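Blackout curtain over a desk recess: how to stop light leaking at the bottom

Posted by Zuweira Bonsu, 2019-03-06

I have a desk built into a recess with a window behind it. The recess is 150 cm wide with a white wall on each side. The curtain is a dark blackout type on a plain tension rod. Light blocking through the fabric is fine, but there is a bright band along the bottom where the hem meets the desk, and the glare makes it hard to judge pencil values. The hem is level. Would a longer curtain fix this, or do I need a track? I rent, so no drilling into the side walls.

3 replies

Trerkine

Longer curtain. Mine is too long and there's no light.

Vermeulen

Length alone is not reliable. If the fabric bunches on the desk, the folds lift off the surface and light comes through between them. Two things matter more.

First, fullness. For a 150 cm opening you do not want double width at the bottom. Take out the extra fabric until the folds are shallow. A deep fold at the hem acts as a tunnel.

Second, a stop. Fix a strip of wood 18 mm high along the back of the desk with removable adhesive, and let the hem fall behind it. Paint the side facing the window matte black. The gap no longer lines up with your eye when seated. Put a chain weight in the hem; the 70 g per meter kind is enough for most blackout fabric.

Check the rod as well. Tension rods sag in the middle when the curtain is heavy, and that changes the hem line over a few weeks.

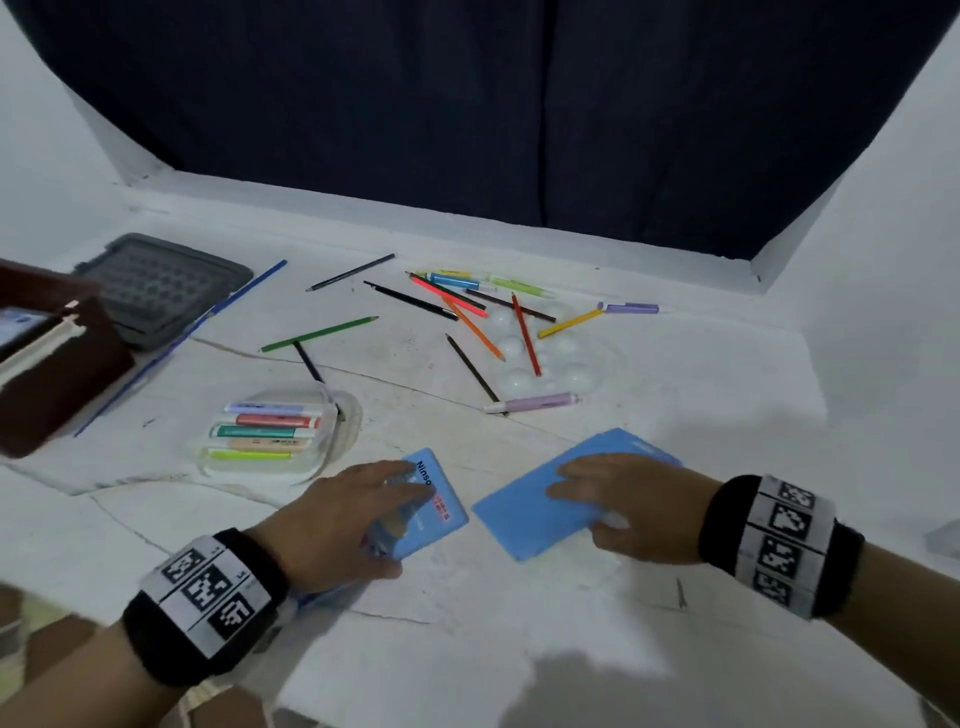 Navy curtain meeting a raised white ledge at the back of a work surface.

The ledge can be any color on the room side. White shows scuffs but does not affect the light.

Clomano

Agree with the strip. I would add hook tape at both ends, 40 cm up from the hem, to hold the edges against the side walls. Side leaks get more noticeable once the bottom is fixed. Test the adhesive on a hidden spot first. I used the Flistindale strips in July and they took paint off when I removed them.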